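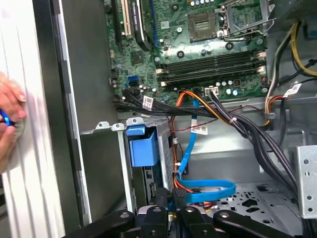

Workshop Safety Walk - Lindsay unit, repair benches and store
July 22, 2019. Walked by Shu-fen Tang with Zdzisław Dudek

Fire exit, rear: OK. Door sticks a bit, opens with a push.
Extinguishers: tags fine. The one by the sink needs its bracket tightend.
First aid box: out of large band-aids. Eye wash good until January.
Breaker panel: FAIL. Boxes stacked in front again. Moved while we were there, tape line going down.
Extension cords: 3 pulled, cracked jackets. Cut up and binned.
Portable appliance tags: item 181 (kettle) has no tag. Out of use until Fatima Adebisi tests it.
Bench wiring: OK. Mats grounded.
Open equipment on benches: power cords out before covers come off, see poster. 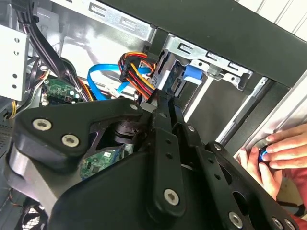 Repair bench, desktop case with the inside open.

Ladder, 8 ft: feet worn, still usable. Order new ones.
Shelving: load sign says 1000 lb, bottom shelf only. Heavy stuff is up top. Move it down.
Solvent cabinet: Grasilix cans not labeled on the front. Hui-mei Chien has labels.
Floor: wet patch by the back sink, drip from trap. Drusach called, waiting.
Lights: two tubes out over the store. Not urgent but do it.
Accident book: no new entries, pen missing

Re-check of fails: Yee-man Kao, then copy to Brotcombe office.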